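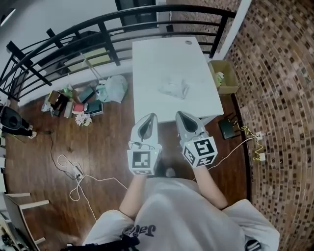 Filed under: Household Matters

On the Keeping of Family Papers

Following the move from Figueroa to Jadthorpe last November, it became necessary to review the papers held in this household and to decide which of them should be retained. The distance between the two towns is 157 miles, and the moving company charged by weight. Readers who have written to ask how the review was conducted will find the method set out in this post, together with certain matters that remain unresolved.

The papers fell under three former owners: my grandmother, my late uncle and myself. My grandmother kept everything that arrived with a stamp on it. My uncle kept only what he believed might one day be disputed, which in practice meant receipts, leases and a lengthy correspondence regarding a fence. My own holdings were the least orderly and consisted mainly of envelopes that had been opened, read and returned to a drawer without any decision being taken.

Existing guidance on the subject was consulted. Most of it is directed to persons who wish to own very little, and it recommends scanning a document and then destroying it. This household has declined to adopt that practice as a general rule. A scan of an electric bill serves as well as the bill. A scan of a letter does not show that the writer pressed hard enough to mark the sheet behind, or that a second page was added later on different paper. Letters have therefore been kept in the original wherever the condition of the paper permits.

The categories now in force are as follows. Documents required by law or for tax purposes are held in a gray box by the desk and reviewed each spring. Documents concerning property are held in the same room, in hanging folders, by address. Letters are arranged by writer and then by year, so far as the year can be established. Recipes are kept in the kitchen, where they are used, and are exempt from all further rules. A final folder is marked "Pending" and is discussed below.

Arrangement by writer was adopted on the advice of Maricruz Esquivel, my cousin, after an attempt at strict date order had failed. The difficulty was my grandmother's friend Brisa Hinojosa, who wrote nearly every week and dated her letters only by the day. A great many of them are headed "Sunday." Some can be placed by their contents, such as the one describing the flooding of the Trindano road, but others concern tomatoes and could belong to any summer at all. Under date order these letters had no home. Under the present arrangement they sit together, undated, and may be read one after another with considerable pleasure.

It should be recorded that the reading took far longer than the sorting. A period of 10 days had been set aside for the whole of the work. By the end of that period the property documents were complete and the letters had reached the letter E. The author accepts responsibility for this. It is not possible to file a letter under its writer without looking at the signature, and it is very hard to look at the signature without looking at the paragraph before it.

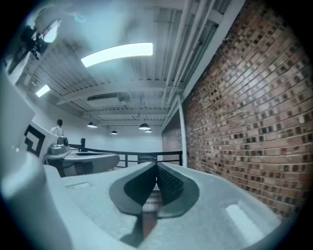 Light gray plastic, dark gray fingers.

On the question of storage, acid-free folders were purchased for the letters and ordinary folders for everything else. Plastic sleeves were tried for the older receipts and abandoned, as some of the printing had begun to transfer to the plastic. Metal paper clips were removed wherever they had rusted. Rubber bands were removed without exception – several had already hardened and come away in pieces, taking a little of the paper with them. Adhesive tape was left where it was found. Attempts to lift it from a torn map did more harm than the tear.

The boxes are kept in an interior closet, off the floor. The attic was considered and rejected on account of the summer heat, and the basement on account of everything that is known about the basement.

The fence correspondence deserves a separate paragraph. My uncle's property adjoined that of a Mr. Arturo Fontana, and the two men exchanged letters over the placement of a boundary fence for several years. The sum at issue was $466. It had been my intention to discard the file, the fence and both parties being gone. On reading it through, however, I found that the tone changes by degrees. The early letters are addressed "Dear Sir." The later ones inquire after a bad knee, and the last of them contains instructions for pruning a pear tree, with the fence mentioned only in the closing line. The file has been retained in full and has been moved from Property to Letters.

The "Pending" folder contains items on which no decision could be reached. Among them are a key taped to a blank card, a program from a concert at Skanano with a telephone number written across the back, and a photograph of four people on a porch, none of whom has been identified by any living relative. Readers with family connections to Skanano are invited to write in. The folder will be reviewed in the spring along with the tax papers.

One practical recommendation may be offered to those beginning similar work. Names should be written on the backs of photographs, in soft pencil, while there is still someone available to supply them. Kelly Godoy, a neighbor in Figueroa, gave me that advice some years ago, and I regret that I did not act on it promptly.

Work on the letters F through M will resume after the holidays.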